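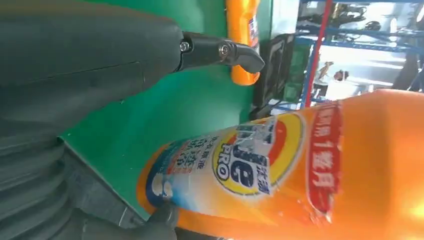
Reading time: 5 minutes

How Does a Robot Hand Pick Up a Bottle?

Pick up a bottle of laundry soap. You probably did it without thinking. Your eyes found the bottle, your hand opened to the right size, and your fingers squeezed just hard enough.

A robot has to be given a way to do each of those things. The part that does the holding is called a gripper. Some grippers have two fingers, some have three or more, and some have no fingers at all and use suction cups.

The people who build robots don't all agree on which gripper is best. So they test them.

Why bottles?

Bottles are hard. A box has flat sides, and flat sides are easy to press on. A detergent bottle is curved, the plastic is shiny, and the liquid inside can slosh when the bottle moves. A big bottle is also heavy when it is full and light when it is nearly empty, but it looks almost the same from the outside.

Bottles come in many sizes too. The large orange one at the top of this page fills up a lot of the robot's view, because the camera is down near the gripper and the bottle is very close. Farther back on the green surface is a small orange bottle with a white label. A gripper that can hold only one of those two would not be much use in a store or a warehouse.

What is on the end of the finger?

Look at the black finger near the gray part of the gripper. It has two metal screws in it that you can see, and the tip is shaped like a hook with slanted edges. Another fingertip, dark and rounded, is pressed against the side of the large bottle.

The shape of a fingertip matters. A thin tip can slide into a narrow space between two things. A wide, soft tip touches more of the object, so the push is spread out. Hard tips are good for small, stiff parts. Soft tips are better for things that dent.

Many grippers have fingers that can be taken off and changed. This makes testing easier. You keep the same arm and the same camera, and you change only the fingers.

Thulani Mabuza tests grippers. His rule is to change one thing at a time. "If I change the fingers and the camera on the same day, and the robot gets better, I don't know which one helped," he says.

Where does the camera go?

There are two common places to put a robot's camera. One is on a stand or on the ceiling, looking down at everything. The other is at the robot's wrist, close to the gripper.

A high camera sees the whole table. But when the arm reaches out, the arm gets in the way, and the camera may lose sight of the object at the worst moment.

A wrist camera goes wherever the hand goes. It gets a close look at the thing being picked up. The trouble is that the gripper takes up part of the view, and a nearby object can hide the ones behind it. Bright light is a problem as well. On the large bottle there is a patch where the light bounces off the plastic and the orange washes out almost to white. A computer looking for an orange bottle might have trouble with a spot like that.

Some robots use both kinds of camera – one for finding things and one for grabbing them.

How do you run a fair test?

Mpho Mabaso plans tests for a gripper called the Sestus. She compares it with another one called the Grosier. Each gripper gets 100 tries with the same bottles.

A try counts as a good one only if the robot picks up the bottle, lifts it, and sets it down standing up. If the bottle slips, it counts as a miss. If the bottle falls over at the end, that is a miss too.

The first time the Grosier was tested, it missed 26 times. Most of those misses were with small bottles. The fingers closed a little too high and the bottle tipped. Mabaso wrote down every miss and what kind it was. A list of misses tells the builders what to fix next.

What does the controller do?

The controller is the computer that tells the motors how to move. It decides how fast the fingers close and when they stop. Two grippers that look exactly alike can act very differently if their controllers are different.

A simple controller closes the fingers to a set width every time. A better one feels for a push back from the object and stops when the push is strong enough. Your own hand does this all day long.

Try it yourself

You need a kitchen timer, a pair of tongs, and a few empty plastic bottles with their caps on.

Pick up each bottle with the tongs and move it to the other side of the table. Do this ten times and write down how many times you dropped it.

Now wrap a rubber band around each tip of the tongs and do it again. Next, close one eye and try once more. Ask a friend to time you.

Which change made the biggest difference?

Words to know

Gripper: the part of a robot that holds things.
Fingertip: the end of a gripper's finger, where it touches the object.
Wrist camera: a camera mounted close to the gripper.
Controller: the computer that tells the robot's motors what to do.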